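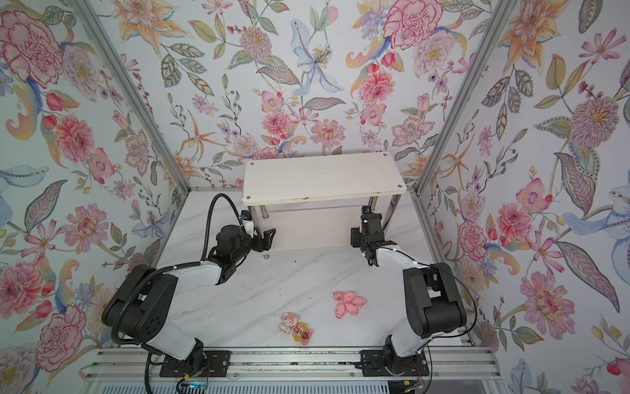 The Big Flower Comes Back to the Small Room

Sep 1, 2026

My grandmother papered her hallway in roses the size of dinner plates, and for most of my adult life I thought of it as the thing I would never do. Then, one wet March, I moved into an apartment with a sewing nook so narrow you could touch both walls from the stool, and I found myself standing in the Flindley showroom with a sample book open on my knees, turning back again and again to a page of pink carnations and orange lilies on off-white.

Plenty of people seem to be having the same change of heart. Mathur, which has been printing wall coverings out of an old mill building in Mitdale for longer than I've been buying them, keeps 754 patterns in its archive, and the staff there told me the ones leaving the shelves these days are the watercolor florals, the bigger the bloom the better. They go into powder rooms and closets and the odd little corners where we used to paint everything white and hope it looked larger. (It never did look larger to me, just white.)

What I've learned, after one nook and a good deal of paste in my hair, is that a small space full of flowers wants very quiet company. Pinks, corals and lavenders all talking at once are lovely, but put a busy rug under them and a carved cabinet in front and you'll want to lie down. A pale floor helps enormously. Marble, or something patterned like it, with soft gray veining, gives the eye a rest and still feels a bit dressed up.

Then there is the furniture, and I'd go for a plain low shelf every time. White panels, slim metal legs, nothing else. You see the paper right through it, so you haven't hidden the flowers you paid for, and the shine on the rods picks up a little light near the floor, where small rooms tend to be gloomy.
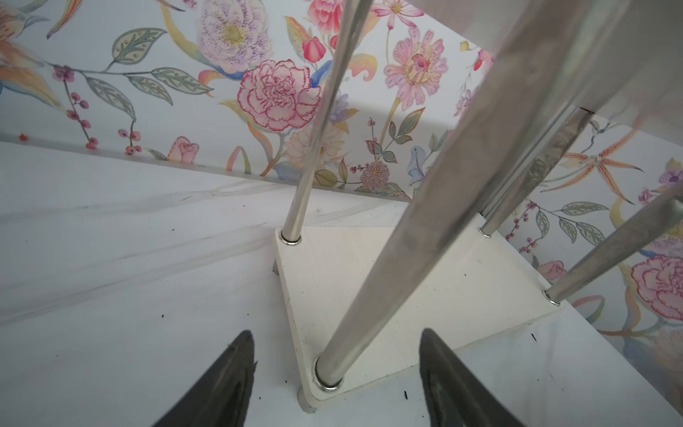
White panels and chrome rods: a low shelf with rounded corners and short pale feet.

Hovico sells a shelf of this sort in a flat box, and I put mine together on the bedroom floor in one evening with the radio on. Set all the rods into the bottom board before you tighten anything, then lower the top on, then go around again with the screwdriver. I did it in the wrong order the first time and had a lean that would have shamed a fence post.

As for what goes on it, I'd say very little. Mine has a button tin and a fern that is doing its best. The space underneath holds my pattern boxes when company comes, and the rest of the time I leave it open, so that the lilies go all the way down to the baseboard and I can see them from the hall.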